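Breakroom and Kitchenette Checklist, Sosside building, second floor
Date: 12/23/21 Checked by: Imelda Ignacio

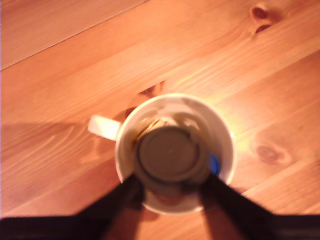
Mugs and cups
Stained mugs washed before going back on the shelf: NO
Comment: White mug has brown stains inside, mostly on the wall near the rim. Soak with baking soda, then scrub. If it doesn't come clean, throw it out.

Mugs used only for drinks: NO
Comment: Same mug has a gray disc sitting in it and something small and blue next to that. Please don't store small items in cups. Use the drawer under the microwave.

Chipped or cracked cups removed: YES
Comment: Two taken out, both from the Bakard set.

Sink and counter
Drain clear: YES
Sponge replaced this month: NO
Comment: Left a new one by the faucet. Old one can go.
Counter wiped down: YES

Electrical
Kettle cord in good condition: YES
Coffee maker switched off when not in use: YES
Power strip load OK: YES
Comment: The kettle is 2000 watts. Plug it into the wall, never the strip.

Refrigerator
Food labeled with name: PARTLY
Comment: Three containers with no name. They go in the trash before the holiday closing.
Door seal clean: YES

Fire safety
Extinguisher in place, tag current: YES
Comment: Next service is due in April.
Exit path clear: NO
Comment: Boxes from the Wutar delivery are still by the door. Move them to room 324 today.

Follow-up
Mug, sponge and boxes to be checked again after the break. Questions to Imelda, extension 1059.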